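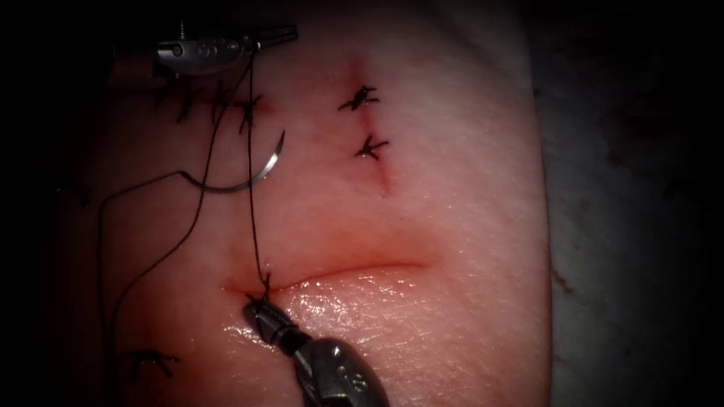 Re: seating export and the late replies
2 min read

Fadi Sleiman wrote:
> The seating file for the Jarnberg reception has 200 rows,
> but the place card file has 2 fewer. Both came out of
> Cenditz on the same afternoon. Which one do I send to
> the printer? Also, can the table numbers go on the back
> of the card, or does that break the fold?

Fadi,

Send neither yet. The seating file lists every chair. The place card file lists every named guest. A plus-one entered as "Guest" gets a chair and no card, and I suspect you have two of those. Sort the seating file by last name and the blanks will come to the top. Get the names from the couple, type them into the guest record (not into the export), and run both files again.

Do not fix the card file by hand. We did that for the Sayegh wedding and the next export wrote over it.

Table numbers on the back are fine with the flat card. With the tent card, the back panel prints upside down relative to the front, so the number has to be rotated in the template. Gakgate has two templates for this size:

1044 - tent card, name on front only
1095 - tent card, name on front, number on back, already rotated

Use 1095. The name field is shorter on that one. Long double last names drop to a second line and the line spacing gets tight, so check those on the proof before you approve it.

Meal marks are a separate matter. The caterer wants a small letter in the lower right corner of the front. Put it in the "note" field and keep it to one character. If the field is empty the template leaves a space there and nothing shifts.

The printer needs the file as plain CSV with the header row left in. Accents came through correctly last time with UTF-8.

Anneliese Ostermann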